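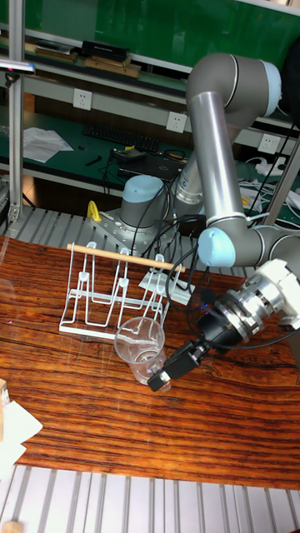 Brelo Wire Dish Rack (White): Three Months of Daily Dishes

Posted by Evie Kershaw, 7 June 2026

Okay, so I've been putting off writing about a dish rack because, well, it's a dish rack. But I got more questions about it after the kitchen tour post than I did about the new faucet (which cost a whole lot more, thank you very much), so let's do this properly.

Quick background for anyone new. Our dishwasher gave up in March, and we decided to go without one until we figure out what we're doing with the lower cabinets. That means every plate, bowl, mug and lunch container gets washed by hand, and it all has to dry somewhere. I'd been using a big two-level stainless thing from Zillau that ate up half the counter and collected gunk in every corner. I wanted something small and simple that I could pick up with one hand and stick in a closet when people come over. The Brelo was $13 on sale, so I figured the worst that could happen was I'd be out the price of a sandwich and a coffee.

What you get

It's a white wire rack with a flat white bar for a base, and the upright prongs come in pairs so your plates slide down between them. No tray, no cutlery basket, no swinging arms. It arrived in one piece with a cardboard sleeve around it and a care leaflet that told me not to put it in the oven. Noted!

The wood dowel lying across the tops of the prongs does not come with it, by the way. That's an add-on idea and I'll get to it further down.

I was a little worried about the bent wire loops because I've had cheap racks where the ends were left raw and scratched everything. These are coated all over and feel smooth, even at the spots where the wire meets the base. I ran a dish towel along the whole thing on day one to see if it would snag and it didn't.

Plates

Plates are what this rack is for, and it's really good at them. Our everyday dinner plates are fairly thin stoneware and they stand up nice and straight with enough air between them that they're dry by the time I've finished my tea. Salad plates lean a bit more but they stay put. I can load it up fast without thinking, and that matters to me at nine at night when I just want to be done.

Thick plates are another story. Shewit Ayele, who lives across the hall and borrows my stuff almost as often as I borrow hers, took it for a weekend and tried it with her Ambaye plates, the chunky handmade-looking ones with the rolled rim. They only fit in every other slot, and the big serving platter wouldn't go in at all. She gave it back with a note on it that said "cute, no." So if you own heavy pottery, take a plate to the store with you or at least measure the rim.

Cutting boards, lids and baking sheets

Thin plastic cutting boards are great in here. Pot lids are great too, and I've ended up liking it for lids so much that I'm tempted to get a second one just to live inside the pan cabinet. My one thick wood board is too fat for the slots, so it leans against the backsplash like it always has. Quarter sheet pans stand up fine if you put them in first and build around them. Half sheets, forget it, the whole rack wants to tip.

Cups and glasses (the weak spot)

There's really nowhere to put a cup. You can hang a mug upside down over a prong if it's a light one, but it slides around, and a tall glass on there makes me nervous. A light plastic cup is the worst of the lot because one bump from a plate and it's off and rolling. I've settled on leaving cups out in front of the rack on a folded towel, and that works fine, it just means you need a bit more counter than the size of the rack makes you think.

I know there are racks with cup hooks on the side. I've had them. I broke two glasses on them. I'm calling this one a draw.

The dowel trick

Now the fun part! If you lay a light wood dowel across the tops of the prongs, the long way, you get a little rail for free. I use mine for the dish cloth and for rinsed-out zip bags, which used to be stuck on the faucet handle looking sad. It also keeps the smallest saucers from jumping around when I pull the rack toward me.

A few things I've learned about it:

Get one that's a touch longer than the rack so you've got something to grab at the end.

Don't glue it or tie it down. You want to lift it off before you load plates and set it back on after. I tried rubber bands and it was annoying within a day.

Sand the ends. Mine came from the hardware store with a nasty splinter on one side and I found it with my thumb.

It's bare wood so it does get a bit gray if it stays damp. I swap mine out when it starts to look tired, and a dowel costs next to nothing.

It can roll if you knock the rack. It has landed in my sink a couple of times, no harm done.

Drips and your tabletop

No tray means the water goes straight down onto whatever you've put it on. On a laminate counter, who cares, wipe it up. On wood, please put something under it. I love how a white rack looks against a really streaky reddish-brown wood, it's such a pretty contrast, but a wood surface with a nice polish is the last place I'd want puddles sitting overnight. I use an 80 cent cork mat from the Drirnwood outlet bin with a towel on top. Drirnwood also makes a proper silicone drip mat and I've got one on my wish list, but the towel does the job and goes in the wash with everything else.

The flat base bar does sit nicely on the counter, I'll say that. It doesn't rock, and I haven't found any marks on my surface.

Cleaning

So easy. Warm water, dish soap, an old toothbrush for where the prongs meet the base. We have hard water and the white coating hides the chalky spots way better than the stainless rack ever did. It does show coffee and tomato, though. I had a faint orange patch after a chili night that took some baking soda and patience.

How it's holding up

No rust so far, and I've been looking for it. The coating has one tiny nick at the tip of a prong, and I'm pretty sure that was me and the cast iron skillet (don't put cast iron in here, the prong bent and I had to coax it back). The listing has something like a zillion reviews, I stopped scrolling when it said 2,000, and the complaint that keeps coming up is rust at the base after a year or so. I can't speak to that yet. I'm drying the bottom off every few days and I'll update this post if anything changes.

Who I'd send it to

One or two people, normal plates, small kitchen, doesn't mind a towel on the counter. Also anybody who has a dishwasher and only needs a spot for the odd few things that can't go in it. If you're washing up for a family of five every night I'd get something bigger with a tray, and if most of your dishes are glasses and mugs then skip it altogether.

Would I buy it again at $13? Yes, and I kind of already have, there's one in a box for my sister's new apartment with a dowel taped to the side. At full price I'd look around a bit first.

Rating: 4 out of 5. I took the point off for the cup situation.

Coming up next is the sink caddy, and I have feelings about that one. If you've got the Brelo and yours is older than mine, please leave a comment and tell me about the rust!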